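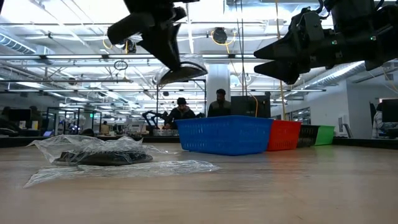
August, 3:40 pm. Sorting bench.

Four mesh baskets, one color per category, per the Markham plan. I still doubt it. Color only helps if people remember what blue means, and Giuliana and I already disagree. Bag 77 has no category at all – left it for now.

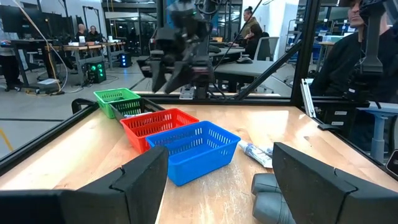

Basket row, with the tube by the blue one.

No labels until we settle the list.

Comments

Kausar Afridi: Blue is toiletries. It's on page 23.

G. Castaño: My page 23 says red.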